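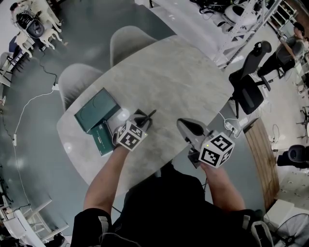 Most disputes in amateur genealogy are arguments about citation, and most of them could be avoided if compilers stopped merging two records into one person before they had to. The usual sequence is familiar. A baptism is found in the right parish with the right surname, a marriage turns up 20 years later, and the two are joined in the software with one keystroke. After that the join is invisible. Family papers get the same treatment. A bundle kept in something like the dark teal box on the table, with its lid partly off and a second green layer under it, has an order of its own, and that order is evidence. Once the contents are sorted by date or by presumed ancestor, the evidence is gone and no catalogue will bring it back.

My own position is that a compiled tree should hold records first and persons second. Each baptism, census line, burial and passenger entry is transcribed as found and given an identifier. A person is then a claim that certain records belong together, and the claim carries a date, an author and a stated level of confidence. If the claim fails, the records stay put and only the link is withdrawn.

The Ramside transcriptions show what happens otherwise. The printed index lists 1,408 burials, and for years it was treated as the register itself. Carys Bevan compared a sample with the microfilm and found 17 entries in which the indexer had supplied a father's name that the clerk never wrote. In each case the name was plausible. In several it had been copied into online trees, cited to the register, and then used to reject the correct family. The indexer was trying to be helpful and left no mark to distinguish the additions.

The standard objection is labour. Mohammed-Awal Acheampong, whose work on the Mahama lines relies heavily on oral testimony, put it to me that a record-first method favours families who were written down by somebody. I think he is right about the practice and wrong about the principle. A recorded interview is a record. It has a speaker, a listener, a language and a date, and two interviews that disagree can be held side by side in exactly the way two census returns can. What the method does forbid is averaging them – choosing a birth year halfway between two accounts and entering it as fact.

I would also drop the colour-coded certainty scales that some societies now recommend. A green tick tells the reader how the compiler felt. A short written argument, even 10 lines, tells the reader what would have to be wrong for the conclusion to fall.

The Perkgate branch of my own family has been stuck at one unlinked marriage for a long while. I have two candidate baptisms, cousins by the look of the sponsors, and no will or settlement paper to separate them. Both are in the file, neither is attached, and the chart stops at the marriage.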